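Okay, I am finally doing the spare room. A thread, in as many posts as it takes me to get this place livable!!

1/ The cast so far: one white pedestal fan, one brown velvety round armchair, a folding chair with two cushions on it, a desk with way too much on it. 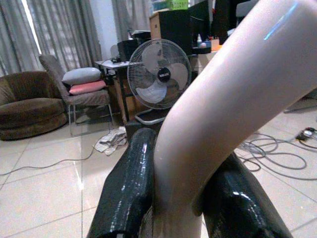 2/ The fan
Starting with the fan because I love this fan. I got it from a neighbor over on Culterby when she moved, and it has three speeds, all of which I use. Took the grille off tonight and wiped the blades with dish soap and a soft cloth. Please do this to your fan! Mine sounded better right away and the air stopped smelling like an attic.

3/ Small warning if you try it: unplug first, and put the little screws in a cup. I put mine on the rug once and spent a whole evening on my knees with a flashlight.

4/ The armchair
Brown, round, velvety, the best seat in the apartment. I bought it used through Nestard and carried it up the stairs with my sister (sorry again, sis). It's staying, no discussion. The only question is whether it goes by the window, where I could read in the mornings, or stays against the wall where the cat can't sneak behind it.

5/ Update: tried the window. Loved it for one coffee, then the sun hit me right in the eyes. Back to the wall.

6/ The folding chair
Gray, padded, thin chrome legs, and I've been using it as a cushion shelf for months. The pink cushion and the light gray one are both moving to the armchair, and the folding chair gets to be a chair again. I sat on it to write this post and it's so comfy?? I've been missing out.

7/ The small table
White top, dark legs, goes with everything. I want it next to the armchair for a lamp and a mug. Measured twice and it fits with just enough room left to open the closet.

8/ The desk
Deep breath. Pens are going back in the pen cup after I test every single one on scrap paper (weirdly relaxing, put on a podcast). Anything that belongs in the bathroom goes to the bathroom. Two monitors stay, I need both for work and I won't hear a word against them.

9/ The cardboard box
Opened it! Mostly cables, plus 153 photos from my Bustamante Street days that I was sure I'd lost. I sat on the floor tiles and looked at every one. Zero tidying happened for an hour and I regret nothing.

10/ The photos are going in a Flilitz album, the kind with the black pages. If anyone has tips for getting old tape off the backs without tearing the paper, tell me, I'm all ears!

11/ Stopping here for tonight. Fan on medium, feet up, cat already asleep on the pink cushion. Cables tomorrow.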